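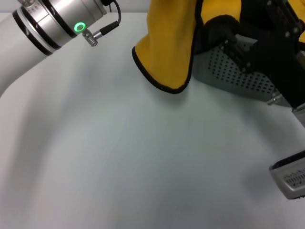 My worry with any secondhand arm is the wiping, a commenter called Serka wrote under my last post, because picking up a block is easy and a cloth is all flop and no shape. Fair point, and it's pretty much why I went for the Tirgate cloth-handling kit in the first place!

I paid 1,522 for it (the list price is 1,767, but Plullgate had a spring offer on in April) and I've been living with it for 80 hours of bench time now. Setup took me a whole evening, most of it spent on the cable, which I routed twice before I was happy. The manual is friendly enough, if a bit thin on calibration, and I ended up emailing support – they wrote back the same night, bless them.

Grip is the best part. A soft yellow microfiber-like cloth with a bound edge stays put in the gripper, and I like that I can glance over and see the green light on the joint from my chair. Letting go is fussier. I had to slow the release right down before the cloth would drop anywhere near where I wanted it.

Spare finger pads are 150 a set, a little steep for my taste. I'd still buy the kit again.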